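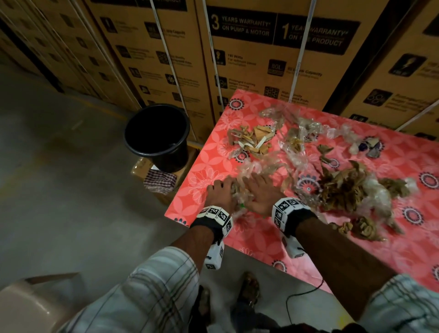
Reading time: 4 min

2022-09-28
By Amr Berrada

Lorus Wipe-Clean Table Cover, Pink-Red Floral

The Lorus is a glossy cover for a work table or a kitchen table that does double duty. It is meant for the messy jobs: opening parcels, sorting wrapping, potting, crafts with children. You put it down, do the job on top of it, and wipe it when you are finished.

The print is a pink-red ground with large pale petal shapes, white daisy-like flowers and dark round medallions. We have sold plainer covers, and they show every mark. A busy print like this one hides small stains well. The drawback is that small scraps can hide in it too, so go over the medallions a second time before you call the table clean. Clear film is the hardest to spot, and the shine of the cloth does not help. Turn off the overhead lamp or look at the table from the side.

Sorting packaging on the cover

Most people who buy this cover from us use it for packaging, so we will say a little about that. Tip everything out in one go and work from the middle. Cardboard and brown paper go to one side, clear film to the other. Press the heap flat with your hands first. Crumpled plastic takes up far more room than it should, and you will feel any hard bits before you grab a handful.

Pieces with tape on them take longer. Pull the tape off the paper if it comes away easily. If it doesn't, roll the whole thing into a ball and put it with the trash. String and twine should come out before anything else goes in a bin -- they wrap around everything.
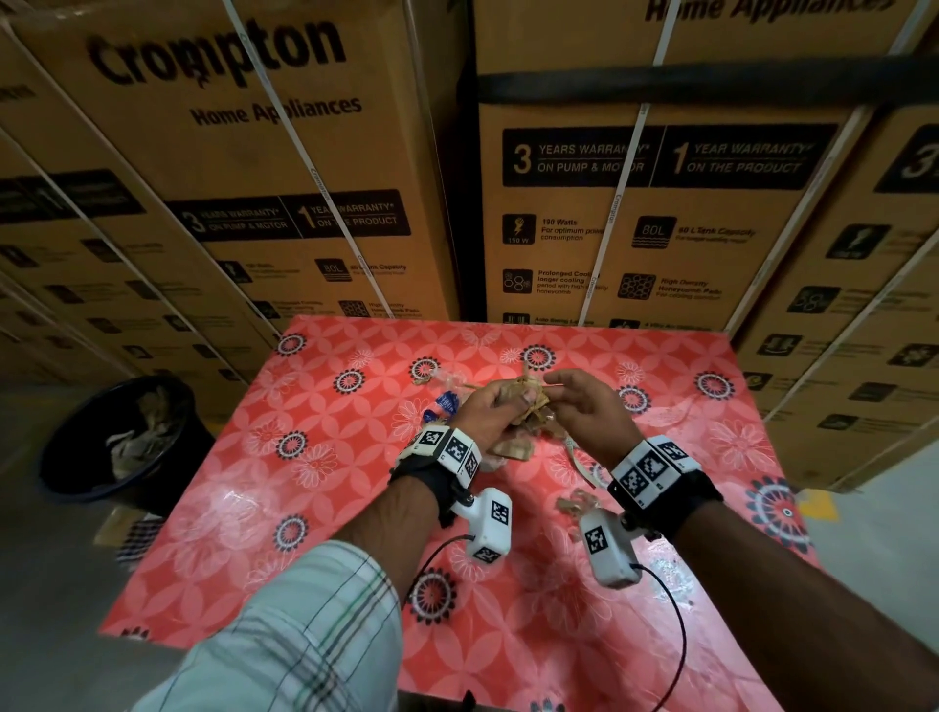

Bundling tan paper scraps on the Lorus cover, with a blue wrapper still to sort.

A bucket next to the table is handy for the finished bundles. Any bucket will do. If yours is low, set it on a box so you don't have to bend for every handful. We also sell the Stodis sorting bin, which has a lid and sits at table height, but it is a separate item and you don't need it to use the cover.

Care

Shake the cover outdoors, then wipe with a damp cloth and a drop of dish soap. Dry it before folding. Do not iron it, and do not put it in the dryer. Tape left on the surface for days can leave a sticky patch. Cooking oil on a paper towel takes that off -- wash the spot with soap afterward. Roll the cover for storage if you have the space, as sharp folds take a while to drop out. 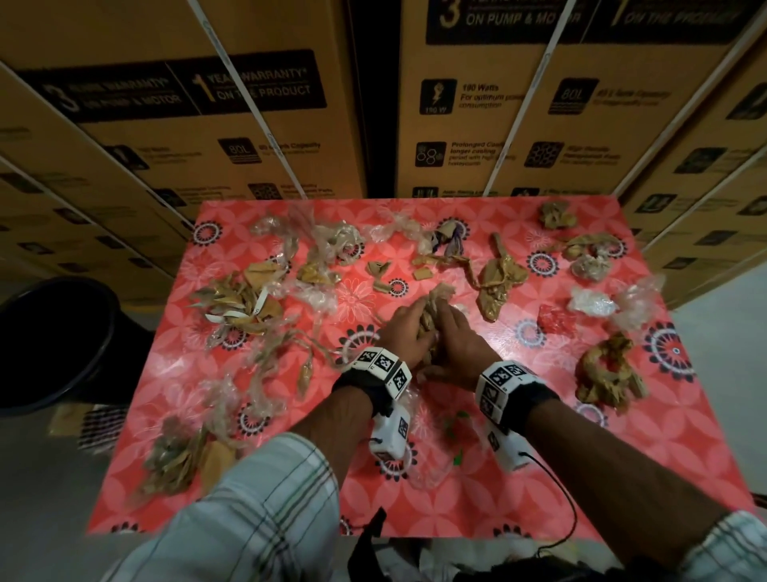
Can I cut parcel tape with a knife directly on the cover?
Use scissors or put a board underneath. A blade will go through the surface, and a cut will spread each time the cover is folded.

Ordering

The item number is 1719. Covers ship rolled in paper, up to 4 in one parcel. Orders placed by 9 in the morning go out the same day. Unused covers can be sent back within 15 days. The same cloth in the Damasceno print, a plain cream with a border, is out of stock and is due back in December.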